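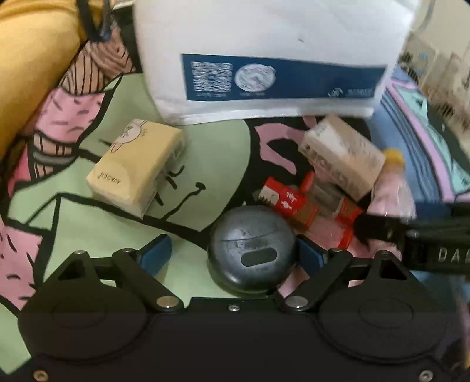

Mikine Bedside Bag, large, white

Every bed in Britain has a second job. It is where you put things while you decide where to put them, and by ten at night it has become a shelf with a duvet on it. The Mikine Bedside Bag is our answer. It is a big white bag with an open top, it stands on its own, and it takes in all the small stuff that would otherwise share your pillow.

We stock it at Gretisstead because Ngọc Đoàn, who buys our bedroom range, took a sample home in March and declined to bring it back. We have since been sent a replacement sample. She has that one as well.

What goes in it

Whatever you like, but our customers seem to agree on the basics: earbuds in their charging case, tissues, a phone lead, the book you are on page 52 of and have been since the summer. Small cardboard boxes go in flat, or you could finally put them in the recycling. Anything that leaks should go in something else first.
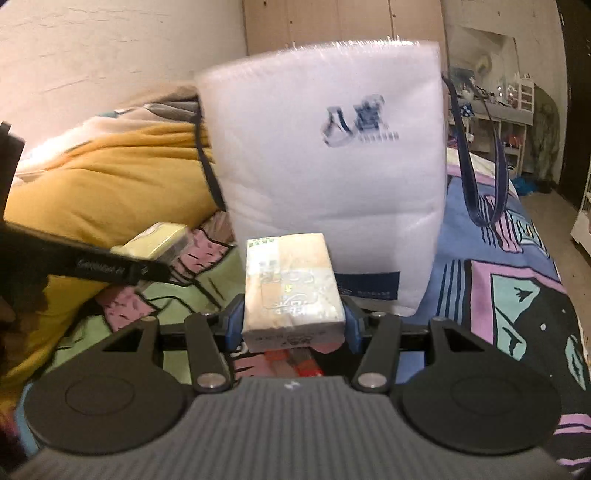
Size is the question we get most. The bag measures 30 cm across the base and opens out from there, so you can find things by looking instead of by feel. It is a good deal taller than you might expect from the price. Stand a pack of tissues in front of it and there is plenty of white bag showing above, with the navy printing on the front and some soft creases low down, which we rather like and which you may iron if you are that sort of person. It goes with plain bedding and it goes with patterned bedding, including the kind with a great deal happening on it.

Details

Colour: white with navy print
Base: 30 cm across
Weight: 800 g empty
Handles: two, stitched in
Care: cool wash, dry flat, reshape while damp
Maker: Mikine

Will it stand up on a mattress?

Yes, on a firm one. On a soft one it leans a little, as do we all. Put the heavier things in first and it settles down. If you sleep next to someone who turns over like a ferry, we suggest the floor.

Does it have pockets?

No. There was an earlier version with six, the Skimetero, and people kept losing things in them and writing to us about it. If you want dividers, the Lương insert drops straight in and makes three sections - sold separately, and we are sorry about that, but it does come from a different maker.

Can I use it for laundry?

You can. It holds a few days' worth of shirts. We would only say that once a bag has been used for socks it tends to stay a sock bag, and you will be back here buying another. We have no objection to this.

Delivery and returns

Sent flat in a plain mailer. It will look unpromising when it comes out, so give it a shake and leave it overnight. Unused bags can come back to Gretisstead within 30 days with the label still on. Please check inside before posting. We currently hold 6 single earbuds, a library card and a very nice pen, and would like to return them to their owners.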